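Bronivora Packing Cell: Operator Guide, Clollach Site
Last updated: July

Section 4. Setting Up the Cell and Working Beside It

4.1 Who this section is for

This section is for packers at Clollach who have moved from hand filling to cell operation. It covers start of shift, the practice pick, loading, and what to do when the arm stops. Maintenance staff should use Section 7. Packers at Clurninness have a different table layout and should not follow the positions given here.

4.2 What has changed in the job

Before the cell was installed, a packer filled each gift basket by hand and signed the sheet at the end of the run. The arm now moves the fruit. The packer sets out baskets, checks fruit, clears stops, and signs for the finished basket. The signature means the same thing it did before: a person has looked at the fruit and accepts it.

The standard run is 200 baskets. Pay grade and break times are not affected by working in the cell. Packers rotate to the hand line every second shift so that both skills are kept up. If you are not being rotated, tell Ross Semple.

The cell does not judge bruising or mold. It will pick up a bad orange as readily as a good one. Sorting stays with the packer, and the time allowed for it has not been reduced.

4.3 Start of shift

1. Read the handover sheet from the previous operator. Look for open faults before you touch anything.

2. Wipe the tabletop with a dry cloth. Remove labels, stems, pens, and cups.

3. Check that the cables at the wrist move freely and are not pinched. Do not pull on them or re-tie them yourself.

4. Look at both gripper fingers. If a tip is chipped or a fastener is standing proud, leave the cell off and call maintenance.

5. Log in at the panel with your own code. Do not work under the code of the person before you. The stop record is kept by operator and is used to plan training.

6. Select BASKET, then SINGLE ITEM.

NOTE: The panel shows message 19 if the previous operator did not log out. Press CLEAR and log in as normal.

4.4 Practice pick

Run one practice pick before loading stock.

1. Place one empty basket on the left part of the table as seen from the arm, on its base, with nothing leaning against it.

2. Place one orange on the right part of the table, clear of the edge.

3. Step back behind the floor line.

4. Press RUN ONE. Keep a hand near the stop button and watch the fingers.

5. When the arm has returned to rest, check the orange for marks from the fingers. If the skin is marked, lower the grip setting by one step and repeat.

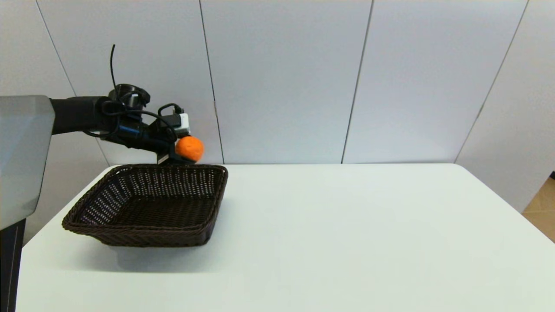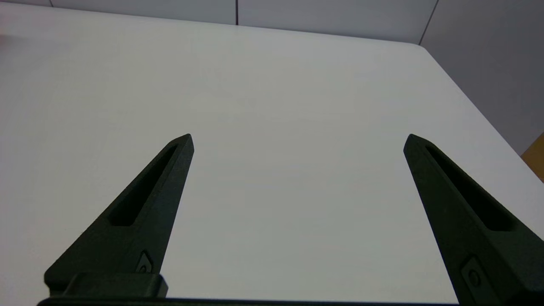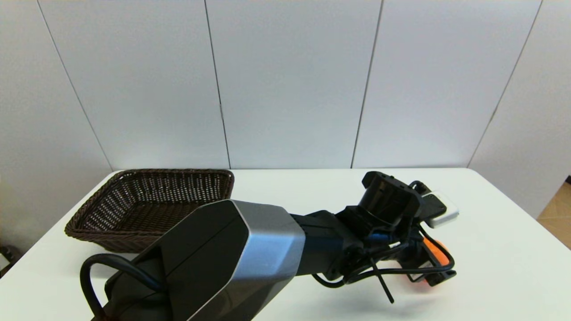

Figures 4-1 to 4-3. Tabletop and gripper. The basket appears in 4-1 and 4-3; 4-2 is the view between the open fingers.

CAUTION: Do not reach over the table to straighten a basket while the arm is powered. Press PAUSE, wait for the amber light, then reach in.

CAUTION: Do not hand fruit to the gripper. Put it on the table and let the arm pick it up.

4.5 Loading for a run

1. Sort the crate first. Put rejects in the gray bin, which is emptied at the end of each shift.

2. Enter the order number from the ticket. Gift orders from Tang use order code 1318, shown on older tickets as 1,318. Both are accepted.

3. Set out one basket at a time. The cell is not set up for a second basket on the table.

4. Press RUN. Feed fruit at the pace the panel asks for. You may press HOLD whenever you need to, and you don't have to enter a reason for holds under two minutes.

5. Lift out the finished basket, look it over, and sign the sheet.

NOTE: If a basket has a broken rim or loose weave, reject it before loading. The fingers can catch on a loose strand.

4.6 When the arm stops

Message 21 means the arm has closed its fingers and found nothing between them. Press PAUSE, check whether the fruit has rolled, put it back on the right part of the table, and press RESUME.

If the same message comes up three times in one run, press STOP and finish the basket by hand. Write the time on the handover sheet. A run finished by hand counts as a full run for the operator.

For any other message, press STOP and call maintenance. Do not restart the cell to see if the fault goes away.

4.7 Questions and sign-off

Training on this section is given by Hạnh Võ, who also signs the operator card. New operators work two full shifts with a carded operator before running the cell alone. Operators who would rather stay on the hand line should speak to Ross Semple before the second shift; hand line places are kept open at Clollach.

Continue to Section 5, Cleaning and Shutdown.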